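Quick one tonight, dinner is in the oven and I have 6 minutes, maybe less.

So the floral piece. Still on it. I said it would be done in August, ha. The roses are lovely, I keep going back and forth on whether to clean it up and leave it alone or do the whole thing over in plain cream. Hélène Bergeron says leave it. She says that about everything, her house in Ginisdale is wall to wall flowers.

Started with a soft brush, dry. Then a barely damp cloth, tiny circles, stay off the pinks. Thats the plan anyway.

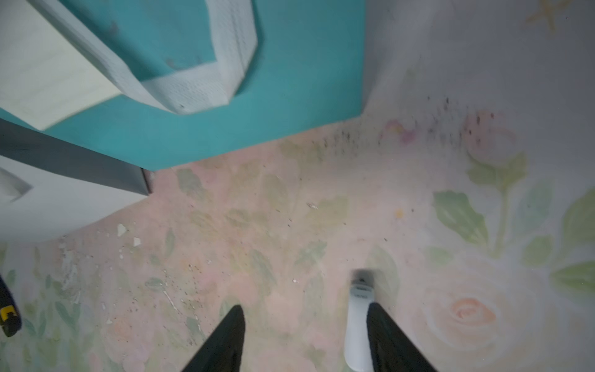 Roses and leaves, plus the dark specks up toward the top rose.

No idea what the specks are. Grime? Mold? If it's mold I want it outside before I do anything else, and a mask on. Mom swears by vinegar but I'm scared of what vinegar does to old paint so I'm going to try a corner first.

The pale areas bother me less. Faded is fine, I like faded. Not going to touch up the blossoms, I can't paint a rose to save my life.

Paid 50 for it, by the way, and talked them down from 148. So if I wreck it I wreck it. Would be sad tho.

Ok timer. More when I've tryed the vinegar.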